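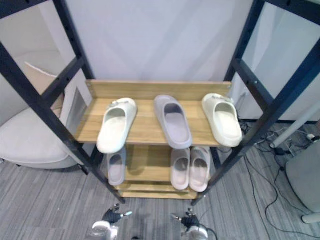
Figure 3. Slippers on the upper and lower shelves of a metal-framed rack with wooden shelves, toes towards the wall.

4.2 Where the slippers go

Almost every household we visited had some sort of arrangement for indoor footwear near the door, and almost every household apologised for it. We had gone in expecting to hear mostly about outdoor shoes – the muddy ones, the school ones, the boots that live on a sheet of newspaper from May onwards – and we did hear plenty about those. What surprised us was how quickly people turned the talk to slippers. Of the 116 households in the Kodstead group, 18 kept a separate rack for slippers alone, and these were the homes where the diaries ran longest and the opinions were firmest.

The rack in Figure 3 is of a very common pattern, with square metal tubing for the posts and crossbars and a light-coloured wooden shelf between them. Slippers sit on it differently from shoes. The heels of two of those on the upper shelf come out past the front edge, and we saw this so often in our visits that we gave it its own code in the diary analysis ("overhang"). Several participants told us they liked it that way, as a heel that sticks out is easy to grab while you are standing on one foot with a bag of groceries on your arm. Others found it untidy and pushed everything back until the toes touched the backboard, only to find the heels out again by evening.

Colour came up a good deal too. The figure has two creamy white slippers with small grayish bow-like decorations on the upper shelf, and a plain grayish-lavender one sitting between them. Mixed rows of this kind were coded as "interleaved", and they made up 1,378 of the 2,044 diary entries in which slippers were mentioned at all. We had assumed, perhaps because our own homes work this way, that people would keep their pairs side by side as a matter of course. Eimear Duggan, who did most of the coding, was the first of us to doubt it, and she was quite right to!

Direction was much steadier. Toes to the wall was the usual habit in both the Kodstead and the Stastport groups, and it was mentioned so seldom in the interviews that we suspect people hardly think of it as a choice. The few who turned their slippers to face the room spoke of it warmly, often as something learned from a grandparent, and we come back to their accounts in Section 5. Lahtinen and Niazi's earlier hallway study did not record direction, so we can't compare the two sets of homes on this point, much as we would have liked to.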